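Sorting a secondhand brick lot on paper

Posted June 22, 2022 in Bricks & Bits, Amley toy swap pages

Bought another mixed tub. 838 pieces according to the seller's label, plus the usual hair, crumbs and a bread bag clip. Same routine every time so I'm finally writing it down.

What you need

Big sheet of white paper. Packing paper is fine, crinkles and all
3 shallow trays or shoebox lids
Old soft toothbrush
Dish soap, lukewarm water, a colander
Zip bags and a marker
A lamp you can move around

Skip the tablecloth. Tried it, the weave grabs the small parts and a pattern makes you blind to half of them. White paper shows the dirt too, and when you're done you fold it up and the grit goes in the trash.

Step 1 – Spread the paper

Cover the whole work surface. Tape the corners if the window's open. Don't bother ironing out the folds. Creases stop round parts from rolling off, and I've lost enough wheels under the Susdale cabinet to care about that.

Step 2 – Small handfuls only

Don't dump the tub. One handful, spread it with your palm, look. Colors jump out right away when there's room between the pieces. If they're stacked on each other you'll pick up the same brick four times.

I do color first for the quick pass, even though everyone on the Trestiven board says shape first. Shape first is better for building later, sure. But color is faster when you're checking what you've got, and kids can help with it. Then shape within color. 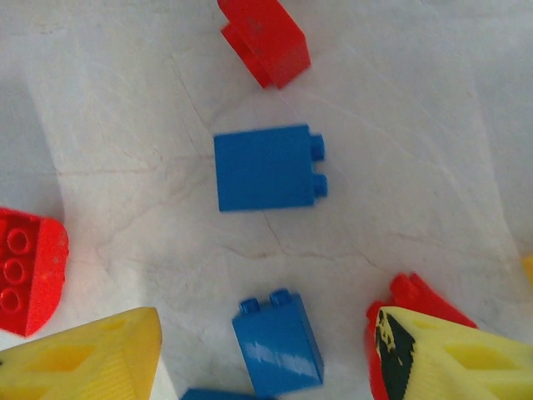

Reds and blues on the paper. Tall blue one in the center is on its side, studs to the right.

Step 3 – Turn each one over

Flip everything. Top, bottom, sides. Things I look for:

Bite marks – along the edges mostly
Studs squashed or leaning
Hairline cracks down a side wall
Stickers or old glue
Gunk packed in the holes underneath

Tall bricks, lay them flat first and then stand them up. A brick that wobbles on a bare table is probably warped. On crinkled paper they all lean a bit so dont judge by that, move it to the tabletop.

Curved and sloped parts get their own tray. They scuff worse than the straight ones and they dont stack neatly, so they end up at the bottom of every bag if you let them.

Step 4 – The lamp trick

Hold the lamp low and to one side. Glossy faces throw back a clean streak of light. Scratched faces go cloudy. Tilt the brick back and forth a couple of times, takes a second. Dull isn't always bad, some parts have a texture from the mold. Compare with another of the same kind before you put it in the reject lid.

Reds hide scuffs under warm bulbs. Use daylight for those if you can.

Step 5 – Wash

Only the dirty ones. Lukewarm water, squirt of soap, soak 20 minutes. Not hot, hot water warps plastic. Brush the studs and then the insides. Rinse in the colander, shake hard, lay out on a towel with the holes facing down. Leave overnight. Damp bricks in a zip bag smell awful by the weekend.

Anything with electrics or a printed face stays out of the soak. Wipe with a damp cloth and that's it.

Step 6 – Bag and label

Color, shape, date. I write on the bag before filling it, much easier. Tall bricks together, slopes together, curves together. Odd ones go in a bag marked ODD and get looked at again in October when I do the Siliņa bins.

Last tub gave me 17 rejects. Cracked ones go in the trash, chewed ones go in a jar for filling the insides of big builds where they won't show.

A few extra notes

Small parts are a choking hazard, so keep toddlers away from the paper till it's all bagged.
Don't vacuum nearby until you've checked the floor by hand.
If two bricks are stuck together don't use your teeth. Put a bigger brick on top and rock it loose.
Stop when you get tired. I start mixing up dark blue and black after the first hour and then have to redo the tray.

Next page: getting marker off white bricks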